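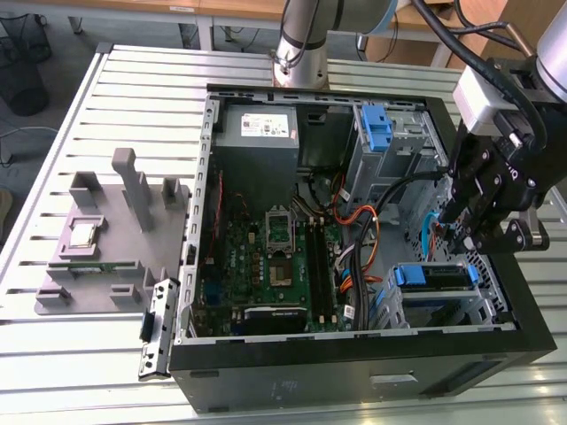 Fig. 2 Tower on its side with the side panel removed. Power supply at upper left, drive cage at right.

4.2 Removing a hard drive

These steps apply to the Stavis tower with the standard drive cage. For the Oltus cage, see section 4.3.

1. Shut the computer down, switch it off at the wall and unplug the mains lead. Wait 50 seconds.
2. Lay the tower on its side, open side up, and take off the side panel.
3. Touch bare metal on the case before you reach inside.
4. Find the drive in its blue carrier at the lower part of the cage.
5. Pull the power plug and the SATA cable from the drive. Hold the plugs, not the wires.
6. Squeeze the carrier and slide it out of the cage. Do not twist it.
7. Write the bay number on the drive label.

CAUTION: Keep fingers and tools away from an open CPU socket. The contacts bend easily and cannot be straightened on the bench.

NOTE: The coloured power wires run between the motherboard and the drive cage. Move them towards the motherboard if they block the carrier — do not cut the cable ties.

NOTE: If the carrier sticks, check for a screw left in the side of the cage. Older units were built with 2 per bay.

To refit a drive, work through steps 6 to 4 in reverse.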